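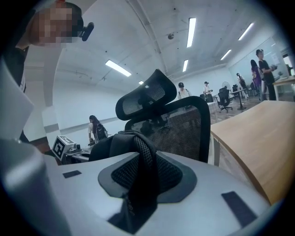

2019-12-11, Wednesday night

Sat in the new chair all day and I remain unconvinced. I want that written down now, while my lower back is still giving evidence, because by next week I'll have gotten used to it and will be telling people it's great.

It's a black mesh thing with a tall back and a headrest. Everybody in the office calls it "the good chair," and they were calling it that before a single one of us had done a full day's work in it. The man from Ornix used the word "breathable" four times while he was showing it to us. I've never had a problem with a chair not breathing. My old one was foam and some kind of blue cloth, and I sat in it for years with no worse result than a flat patch on the left side where I lean when I'm on the phone.

The price on the order sheet was $1170. I read it twice. I've bought a car for less (the brown one, admittedly, and it died in August on the way to Goletti with the heater stuck on). For that kind of money I expect to notice something when I sit down. What I noticed was that I could feel air on my back, in December, in a room where the heat doesn't get going until ten.

The headrest I really don't get. It's a curved black frame with a bit of padding and mesh in the middle, and it tips. When I'm typing, my head is nowhere near it. When I lean back far enough to reach it I can't see the screen. So it's for what, naps? I asked Sobia Kazmi and she said it was for "micro recovery," and then she laughed, so I think she doesn't believe in it either, but she did fight hard to get the chairs approved and she has to keep up a front. She says give it two weeks. The booklet says two weeks too. Funny how it's always two weeks – just long enough to throw out the box so you can't send the thing back.

I did try to be fair. Spent 15 minutes this morning with the booklet open on my knees going through the levers. One makes the seat go up and down, fine, I believe in that one. One is supposed to set how hard the back pushes against you, and I turned it all the way one direction and then all the way in the other and couldn't swear to any difference. Sobia swore she could feel it. She also swears by those magnet bracelets. The third lever did something to the tilt and I came close to going over, so that one stays where it is.

Then there's the loop of black mesh, which looks like a strap and seems to be hooked on low down on the backrest. I looked all through the booklet for it. Nothing. Sobia's theory is that it's lumbar support. If it is, it's the limpest lumbar support I ever saw. My theory is that it's an extra they throw in so the chair has more parts than the cheaper one. I pulled it tight, sat down, felt no better, let it hang again. Will ask Ornix, who will tell me it's breathable.

I have no complaints about the desk, for the record. Light wood top, darker edge, and the edge is rounded, so it doesn't cut into my wrists the way the old gray one did. White support underneath. It doesn't have a booklet. It doesn't claim to be doing anything for my spine. I put my elbows on it and it holds up my elbows. I did bang my knee once, but I bang my knee on everything.

What I don't like is how the chair goes with the desk. The back is so tall that when I push it in it stands there like somebody waiting to talk to me. I came back from lunch and for half a second thought someone was sitting in it, even though you can see right through the mesh. You can make out the room on the other side, sort of, all dim, like looking through a screen door at night. Mom's porch had a door like that. I expect the chair will catch as much dust as that door did, and I'd like to know who is going to vacuum it. When I brought this up at the meeting there was a silence and then we went on to the Drerkach invoices.

Also the jacket problem. With the old chair you hung your jacket on the back and that was that. Now there's a headrest in the way, so it either goes over the top and looks like a scarecrow or it slides off. I found mine on the floor twice. I moved it to the hook by the door and then of course went home without it, had to walk back from the Mohmand bus stop in a sweater, and the lights were off by then and I felt my way over to the hook and hit my hip on, yes, the chair.

To be fair again (I keep saying that): around three o'clock I usually get the ache between the shoulders, and today I don't remember having it. I don't remember it. That could be the chair. It could also be that I was up and down all afternoon looking for the stapler, and walking costs nothing. One day isn't proof. When I started taking the fish oil I felt wonderful for one day too.

Things to settle tomorrow:

- call Ornix about the loop, and get a straight answer on how long we have to return one
- find out where they put my old chair. Sobia says "storage" in a way I didn't care for
- seat down a notch, my feet were only half on the floor
- jacket: bring the big hanger from home?

If the old one is still in storage I'm going to ask to keep it in the corner, just for phone calls. Sobia will say that defeats the purpose. I'd still like somebody to tell me what the purpose is, in plain words, without the word posture.

Leftover rice for dinner, ate it on the couch, which has no lumbar support of any kind and was very comfortable. Back hurts a little now. Can't tell whose fault that is. Going to bed.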